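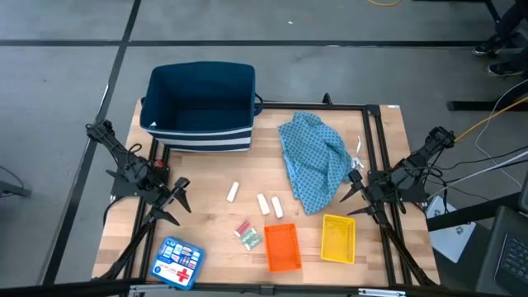 The Clunis bike expo charges 26 dollars at the door, and for that you get a wristband, a tote bag and the right to be told your saddle is wrong. I was told four times before lunch.

I went for tires. Bandach had the biggest stand and a gravel tire in a shade of tan they call "biscuit." The man there let me squeeze it for as long as I liked, then mentioned that it comes in 55 millimeters only, a width my frame would accept if I sawed part of it off.

Next door, Bahrami was showing bib shorts with a price tag of 300 dollars. They have a pocket on each thigh and one in the small of the back, for riders who want to sit up at mile 134 and search themselves. I tried a pair on over my jeans, as instructed, and looked like a man being rescued from something. The fabric did feel lovely.

The test track ran behind the main hall: two berms, a wooden ramp and a long line. I waited most of an hour for a lap on the Busier hardtail, which climbed nicely and rattled like a drawer of spoons on the way down. A loose bottle cage, they said. They tightened it for the next guy.

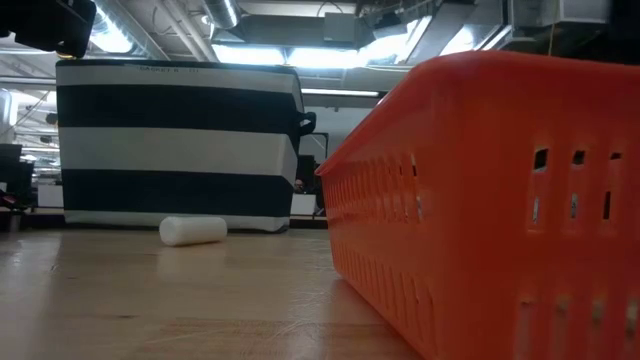

Benedikt Rieger had ridden the same bike right before me and thought I was being too kind, as the rattle was the headset and the cage was fine. He also felt the fork was set up for someone twice his weight, and he'd asked them to let some air out, and they'd given him a sticker.

I have the sticker too. It's on the tote bag. The new tires are on order, in black, from the shop down the street, and should be on the bike well before May.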